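4.2 Customs delays and small exporters

Parcels sent by small online sellers were followed through two border posts, Prornel and Vallow, over 12 weeks.
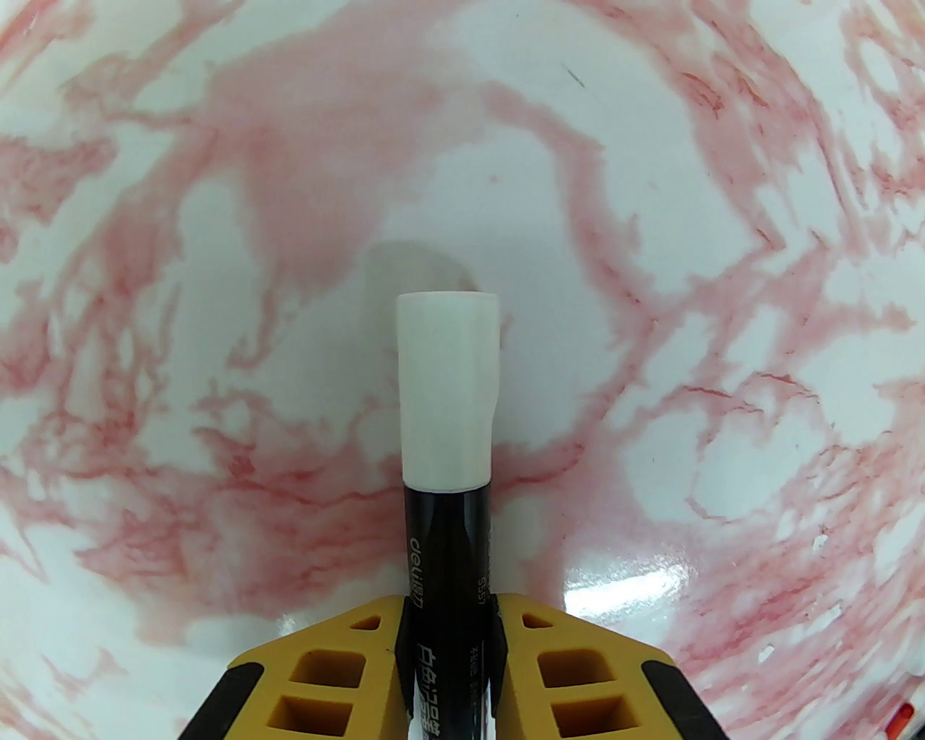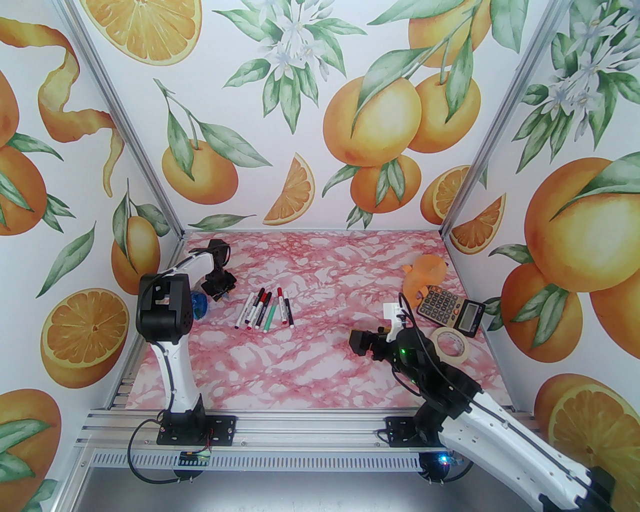
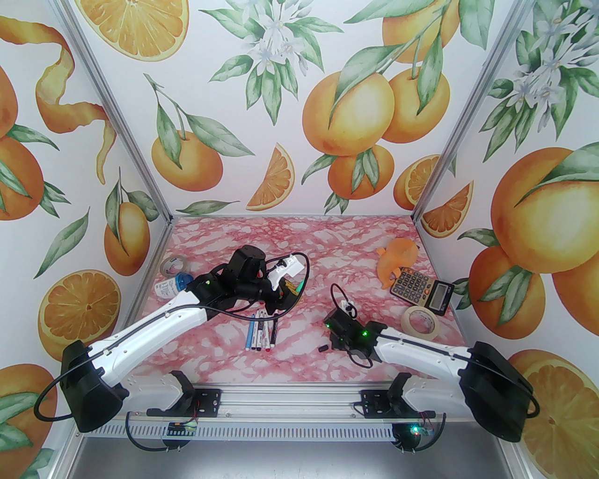 Figure 2. Marker pen held in a gripper (first image); paired robot arms at a patterned work surface (second and third).

Shehata, Trade Procedures Group, Kuvico
Working paper, April 2026

The sample held 2723 parcels, of which 1268 were declared online before arrival. Parcels declared early were released sooner at both posts – the gap was wider at Vallow, where paper forms are still checked by hand. Sellers named unclear duty rates as their main difficulty. Returned goods were left out and are treated in the next section.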